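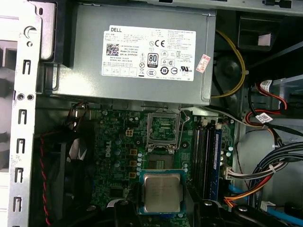

Recasting a lead between seasons: a casting producer on the mechanics

The third season of the police drama Skevbridge opened without the detective who had carried most of its first two. The character was written out in a single line of dialogue, a new sergeant took the desk by the second scene, and viewers spent the following weeks working out who was still on the show and who was not. The series is made by Roseck, which also produces the hospital drama Ondthorpe, and the two share a fictional city, a writing office and a number of supporting players.

The casting producer who works across both shows agreed to talk about how such a change is handled, on the condition that the conversation stay on procedure. Contract terms for individual performers were off the table. We spoke in December, in the production office, during the break between blocks.

The first question was when the production knows a lead is leaving. Viewers tend to assume it happens over the summer, after the finale has aired. The producer put it much earlier.

"The option window closes before the last four episodes are written. If a series regular is not picked up, or declines, the writing office has that in front of them when they break the finale. The open ending viewers saw in season two was written by people who knew how it would resolve. What was still open at that point was the replacement."

An option, in this usage, is the studio's right to engage a performer for a further season at a rate fixed in the original deal. Once the initial run of options is used up, both sides have to negotiate from the start. On Skevbridge the first set of deals covered two seasons, which is short for a network drama. The producer described this as a cost decision made at the pilot stage.

"Short deals are cheaper up front. You pay for it later, in exactly this situation. Everyone in the room understood that when the pilot was ordered."

The search for the new sergeant began from a written breakdown, the one-page character description sent to agents. It gave an age range, a rank, a prior posting and two short scenes. The office received 588 submissions. Of those, 85 were asked to record a self-tape, and 20 were brought in to read with members of the existing cast.

"The self-tape stage is where the breakdown gets tested. If most of the tapes go in one direction and it is the wrong one, the page is at fault and we rewrite it. We did that once for this part. The first version said 'guarded,' and we received a large number of people whispering. The second version took the word out."

The in-person readings were scheduled in pairs over several mornings, starting at 9:30, with the camera at a fixed height and the same two scenes each time. The producer prefers identical conditions because the tapes are later viewed by people who were not in the room, and differences in light or distance get read as differences in performance.

Asked whether the production looked for a similar performer to the one who had left, the producer said the question is usually put too broadly.

"There are functions and there are qualities. The departed character had three functions. She questioned suspects, she argued with the commander, and she was the person the younger officers went to. Those have to be covered by somebody in the cast or the scripts stop working. They don't have to be covered by one person. In season three the interrogation scenes went mostly to the existing partner, and the new sergeant took the arguments. The mentoring was dropped until episode five."

That redistribution explains something many viewers noticed in the opening episodes, where the partner suddenly had far more to do. By the producer's own tally the character appeared in 51 scenes across the first block, more than in the corresponding stretch of either earlier season. The new sergeant was deliberately kept lighter.

"A new regular costs more time per page. They are learning the set, the crew and the marks. The standing sets on this show are tight, the squad room in particular, and the blocking in there is hard on anyone who has not worked it. So you schedule them into two-handers first and put the group scenes later in the block."

The subject of crossovers came up next. There had been speculation that the missing detective would reappear on Ondthorpe, or on Stelmakh, the courtroom series Roseck has in development for next year. The producer would not comment on any one performer but did explain why such moves are less simple than they look from outside.

"A character belongs to the show that introduced it, and moving it triggers a payment to the writer who created it. That is routine. The harder part is dates. Ondthorpe shoots on a different cycle, with a five-week offset. A guest spot is manageable. A permanent transfer means the performer is either idle for those weeks or double-booked, and neither is popular with agents."

Two supporting players did change shows this year - a forensic technician who moved from Skevbridge to Ondthorpe, and a paramedic who went the other way. Both were on episode-by-episode engagements, so no option was involved, and both moves were settled within a week. In the scripts, each is covered by one line about a change of job.

As for Stelmakh, the producer confirmed that casting is under way for the principal roles and that the breakdowns have gone out. The pilot script includes one scene set in the Skevbridge squad room. It can be played with any two of the existing regulars, and the choice will be made when the shooting dates are known.

The last question concerned the line itself, the one that sent the detective off to a federal posting in another state. Some viewers found it abrupt. The producer said a longer version had been shot, with a phone call heard from one side, and was removed in the edit for time.

"The episode was over length and that scene had no consequences later in the hour. It was the obvious cut. The posting was chosen because it leaves the character alive and reachable, and the writing office asked for that. Whether they use it depends on the options."

Season three of Skevbridge returns with its second block in the spring. Ondthorpe continues without a break.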